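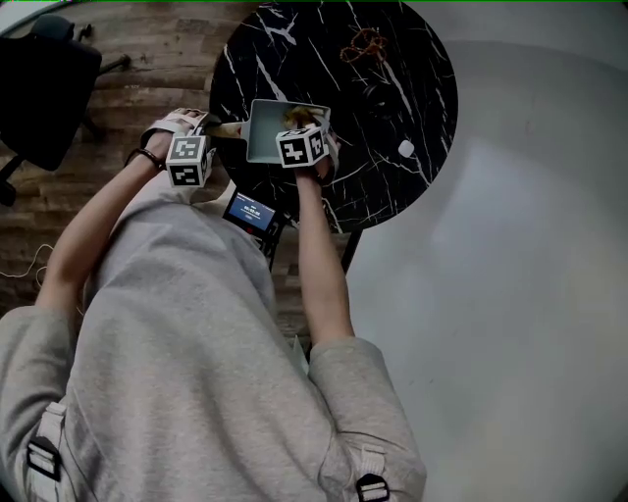

Photo: Yaneth Ospina / Stando

Stando Table Scoop

A small hand scoop for clearing crumbs, scraps of paper and other little things from a table top. It is the light blue-grey pan from our cleaning range, sold alone, without the brush.

We are often asked why somebody would need a separate scoop for the table when there is already a dustpan in the cupboard. Our answer is simple: the dustpan has been on the floor. Many families and small cafés prefer to have one tool which only touches the table, and keep it near the cups and napkins.

The pan is shallow and has a squared shape, with raised sides. You can hold the handle with one hand and put the other hand on the far rim, and in this way the scoop stays steady while you carry it to the bin. When it is full, tilt it a little towards yourself before you walk. The sides will keep dry crumbs in, but a big crumpled napkin can hang over the front edge, so please take the large pieces first by hand.

On stone tables

The table in the photograph is a round one in black marble with white veins, and this is the kind of surface we get the most letters about. Black polished stone is beautiful but it shows everything. A pale crumb that you would never notice on a light table can be seen from the door. Customers also worry about scratches, and they are right to be careful.

The scoop itself is smooth on the underside, but a grain of sand or sugar caught below it can leave a mark on a polished surface. We recommend to put the front edge down gently, hold the scoop still and bring the crumbs to it with a soft cloth or a brush. Do not push the scoop across the stone like a shovel. On a round table it is easiest to work from the far side towards the edge where you are standing, and then go one step to the side and do it again.

String, rubber bands and similar things are better picked up with the fingers. They stick to a cloth and turn around with it, and you lose more time than you win.

For sticky spots the scoop is not useful. Use a damp cloth, then a dry one. For marble, do not use vinegar or lemon, also not in a small quantity.

What is in the packet

One scoop. The table brush from Huanca fits inside the pan for storage and you can order it separately. If you buy for a café or a school dining room, there is a box of 20 scoops, packed in paper sleeves. Boxes of 100 are made to order only and leave our warehouse in around 4 weeks.

Care

Wash by hand with warm water and normal washing-up liquid. Dry it before you put it away, especially in the corners, where wet crumbs like to stay. We do not advise the dishwasher. Radwa Alaoui in our returns department has received several scoops with a bent front edge after a hot programme, and a bent edge does not lie flat on the table any more. Such damage is not covered by the guarantee. The guarantee for normal home use is 2 years.

Please do not keep the scoop under heavy pans. It can also hang on a hook or stand upright beside the bread box.

Questions from customers

Can I use it for coffee grounds?
Yes, if they are dry. Wet grounds stay in the corners and you will need to rinse the pan.

Is it good for left-handed people?
Yes. The handle is straight behind the pan and both sides are the same.

Can I use it for flour when I bake?
We would not do this. It is a cleaning product and it was not tested for contact with food that will be eaten.

Do you sell it in other colours?
At the moment only light blue-grey. A darker one is planned for June, but we cannot promise the month.

Ordering

Home customers can order from the Flistix shop page. Delivery to houses and flats is by Trorport, and the parcel fits through most letter boxes, so you do not have to be at home. For boxes of 20 or more please write to Duván Arango in trade sales and tell him the delivery address and if you have a place where a driver can stop. Samples for trade customers are free, one for each address.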